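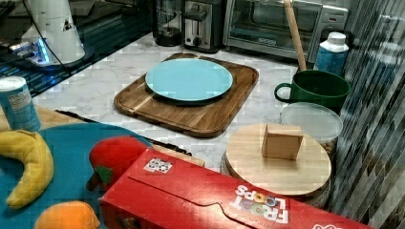

Neema Odera told me she'd stopped reading the reviews of young people's novels years ago, as every one of them seemed to be written for somebody's aunt. I laughed, and then I went back through my own old columns and went a bit quiet.

Chapter 5
Writing the Short Review

So let's talk about who you're writing for. My first regular slot was in a school library newsletter called Gastow, and I had 200 words to cover a whole novel. I spent 100 of them on the plot! By the time I'd got everyone on to the boat and off again, there was room for one line of opinion, and it was "well worth a look" – dreadful, and I used it twice more before December.

What I do now is write the opinion first, on its own, as plainly as I'd say it to a friend. Then I add only as much plot as the opinion needs (usually far less than I'd like).

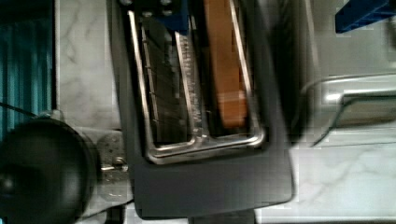
But doesn't a teacher choosing a class set need the plot, asked Bijan Kordestani when I tried this out on my evening group, and he had a fair point. A teacher wants to know the reading age, the length and whether page 688 is really going to be reached by anyone in Year 9. We'll look at reviews for teachers in the second half of the chapter.

Before you read on, find a review you disagreed with and underline every sentence that gives an opinion. Keep it by you, as we'll be using it in the first exercise.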